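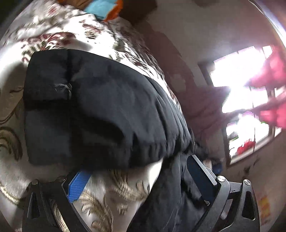 Who decides how fast we fold on the Tuvau project? The folding team decides, and the office only receives the number.

Since January we work with hand-held grippers, so that the automation can learn from our folding. A dark garment on a patterned cover is harder than a towel - the shifts are now 4 hours, with 3 breaks. 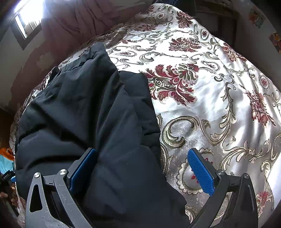 Pak-hei Lam replied that his wrists are less tired, but he misses feeling the cloth with his fingers.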